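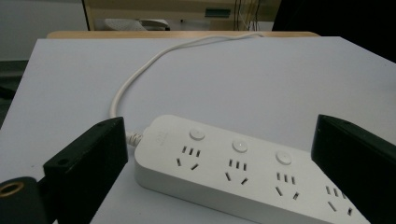 ## Switched strip for a desk: individual buttons or one master?

**m_lengyel**

I'm fitting out a work desk at home and have settled on a white strip with a push button for each outlet, socket pattern of the multi-standard type (three slits in a row, two angled ones below, one more off to the side). The lead is going over the back edge of the desk and down to the wall.

Planned load:

- laptop supply, 132 W at most according to its label
- monitor, 32 W
- desk lamp
- soldering station, 50 W, used at weekends

Questions:

1. Is there any real drawback to individual buttons compared with a single rocker for the lot?
2. Are the multi-standard outlets any good at gripping a plug, or should I look for single-standard ones?
3. Fix it to the desk top, or underneath?

---

**sallach_bench**

Your load is trivial. Even if the lamp is an old halogen you are nowhere near the limit of the lead, so leave that out of the decision.

On 1: each button is another pair of contacts in series with the outlet. More contacts, more places for resistance to develop. At your currents it won't matter. With a fan heater it would.

On 2: check the grip with your own plugs before you mount anything. Push each one fully home, then lift the strip by the plug. If it drops off under its own weight, return it.

---

**Bickerstaff**

I'd say no to the multi-standard pattern altogether. The slot has to accept several pin shapes, so the spring inside can't fit any one of them properly. Flat blades get a decent area of contact, round pins get a line of contact at best. I replaced every one of these in our workshop in July after finding two with browned plastic next to the slots. Both had been running a dehumidifier.

The other objection is earth. Plenty of plugs go into those outlets mechanically without the earth making contact. The appliance works, so the user assumes all is well. Your soldering station needs its earth, both for safety and for keeping the tip at a known potential.

---

**sallach_bench**

The browning you saw was a continuous high load for months. He has a lamp and a monitor. I agree entirely about the earth, though. Check it with a meter from the iron's tip to a known good earth at the wall, with everything unplugged from the mains at the wall end. A couple of ohms or less, most stations state the figure in the manual.

---

**csenge.sz**

One point missing so far: whether the buttons break both poles or only one. Most cheap strips with small buttons are single pole. With a reversible plug at the wall, half the time you are switching the neutral and the appliance stays live with the button out. Not a fault, but don't treat the button as isolation when you change a bulb or open the iron's case. Pull the plug.

How are you meant to tell on or off, by the way? Unlit buttons are a nuisance. On mine I have to run a finger across them to find which are down.

---

**m_lengyel**

Feel only, as far as I can see. The paperwork doesn't say single or double pole. I have emailed the seller (Kalteo) to ask.

Wall socket here is not reversible, for what that's worth.

---

**csenge.sz**

Then you know which pole is which at the wall, but not how it was wired inside the strip. With power off and the wall plug out, put a meter on continuity between the live pin of the plug and the live contact of one outlet, and press the button. Repeat for the neutral. Takes two minutes and you don't have to wait for an email.

---

**Andor Hajdu**

On 3, underneath is neater but think about what you will be doing with the buttons. If you switch the iron on and off by hand you want them in view. We did eight desks with the strips on the underside and after a month people had stopped using the buttons at all and were pulling plugs out by the flex.

On the top, rear edge, lying parallel to the wall. Lead off one end. Leave a loose curve where it comes out of the collar and don't pull it tight over the edge of the desk. The ribbed collar is there to spread the bend and it only works if the bend is gentle. If you turn the lead sharply straight after the collar you load the conductors at exactly the point where they go into the housing.

---

**Bickerstaff**

Top of the desk with a soldering iron beside it? Solder splashes, wire offcuts, flux. Upward-facing slots with no shutters will collect all of it. I have shaken resistor legs out of one.

Under the desk, facing sideways, or on the wall above the desk. If it must go on top, stand it on its edge.

---

**Andor Hajdu**

Standing on edge is fine if it has keyhole slots on the right face. Many only have them on the base. Double-sided tape on a narrow edge lets go the first time somebody pulls a plug.

I'd accept the point about offcuts. Keep the iron at the other end of the desk then, and blank the outlets you don't use.

---

**bela_h**

Blanking plugs in that outlet pattern are hard to get and the ones I tried were a poor fit. A loose blank is worse than none, you end up poking at it.

Regarding plug spacing, measure it. If the supplies are wide ones they will cover the next outlet and possibly its button. My laptop brick sits across two and I can't reach the button between them. A short extension tail solves it at the cost of one more joint.

---

**m_lengyel**

Laptop plug is slim, the brick is halfway along the cable. Monitor is the same. The lamp has a chunky transformer plug, so that goes on the last outlet with the bulk hanging off the end.

Measured desk to wall socket along the route the lead will take: 161 cm. Lead is 2 m, so there is slack.

---

**Bickerstaff**

Don't coil the slack and tie it. Lay it in a long S along the back rail.

---

**sallach_bench**

At under 300 W you could tie it in a bow and it would stay cold. But yes, a long S is tidier, and somebody will plug a heater into it one winter.

---

**szabolcs_b**

Slight tangent. Has anyone used the clamp-on desk trays from Purkevport? It's a steel channel that hooks over the rear edge, with the strip lying inside and the lead leaving through a notch. Seems to deal with both complaints, as the buttons are still reachable and the channel has a lip that stops most rubbish.

---

**bela_h**

Had one. The notch was unfinished and had a burr on it. Ten minutes with a file and a rubber grommet and it was usable. Also check the depth of the channel against your strip, the buttons need to stand above the lip or you can't press them.

---

**csenge.sz**

And a steel channel holding a mains strip should be earthed if there is any chance of the lead chafing through on that notch. I'd rather have plastic.

---

**szabolcs_b**

The strip is double insulated on the outside, the lead is sheathed. We don't earth every steel desk frame with a cable clipped to it.

---

**csenge.sz**

We don't feed the cable through a burr on most of them either.

---

**m_lengyel**

Results, Wed 26 August.

Continuity test done as described. Each button breaks the live and leaves the neutral connected straight through, so single pole, the right way round for my wall socket. All the buttons behave the same.

Earth: 0.4 ohm from the earth pin of the wall plug to each outlet with the station's plug inserted. Tip to earth on the station is 1.6 ohm, and its manual asks for less than 2.

Grip: laptop and monitor plugs hold the strip's weight. The lamp's transformer plug does not, it sags and falls out if I tip the strip. Tried it in every outlet.

Kalteo have replied with a PDF of the box.

---

**sallach_bench**

Give the lamp its own socket at the wall then, or fit a different supply. A heavy plug on a weak spring will arc a little every time the desk is knocked.

---

**Andor Hajdu**

Or lay the strip flat so the transformer sits straight down on it and its weight holds it in. That was rather the argument for having it on the top.

---

**Bickerstaff**

Gravity isn't a contact spring. Wall socket.

---

**m_lengyel**

Lamp is going to the wall. Strip stays on the desk top at the back for now, iron at the far left. I'll look for a plastic tray with a wide enough notch and post the dimensions if I find one.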